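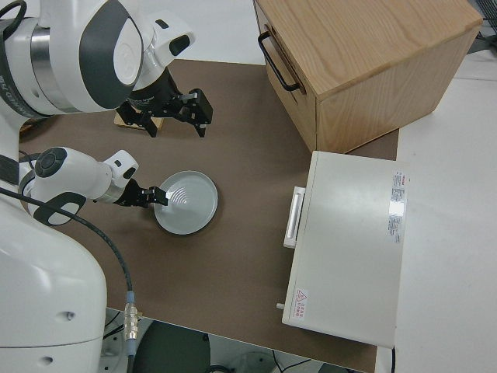 Boström

Saturday, December 14, 2024

Re: [allotments] Water butts in winter

Dear all,

I read the message about emptying the water butts and I want to add something from my own plot. Please excuse my English, I write slowly and with the dictionary.

> We have always left ours full and had no trouble. The tap drips a
> little in spring but that is all. Is it really necessary to empty
> 300 litres on the ground when the soil is already so wet?

I think it depends on the tap. My first butt was full all winter, and in April I found a crack of 9 centimetres beside the thread. The plastic was old, I must admit. The second one has a metal tap and it was left with the water at 40 centimetres, lower than the lid by a good distance, and this one has survived two winters.

So now I do it like this. I let out the water slowly, with a hose to the ditch behind the Rosell sheds, so the path does not become mud. Then I leave the tap open and turn the lid upside down with a stone on it. For the hose I paid 60 kronor at Gesudik, and they had more of them last week.

One question from my side: does anybody wrap the pipe of the common pump? Last year there was sacking around it, but I looked on my way home and saw only the string. I have two old blankets which I can give.

With kind regards from plot 9
Boström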